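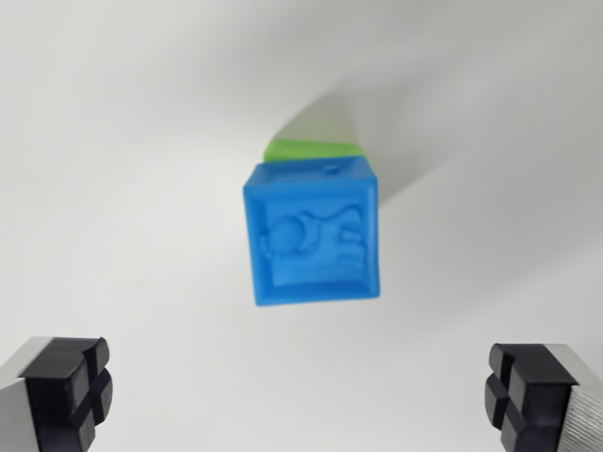
Zidolis, 25th January

Blocks out on the white top today, and I'm so happy with this blue! The square border on the picture side is lovely, a proper little tray with the relief down inside it. Still can't decide if the figure is an animal or a vehicle. Must ask the Fontes people. Lime green goes beautifully with it, keep those two together in the set. 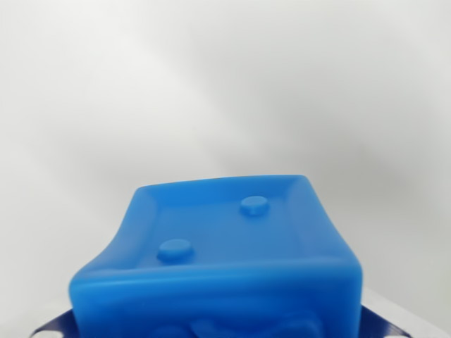
Raised dots next, and they're great under a fingertip. Want to try 12 more from the Cuver mold before October.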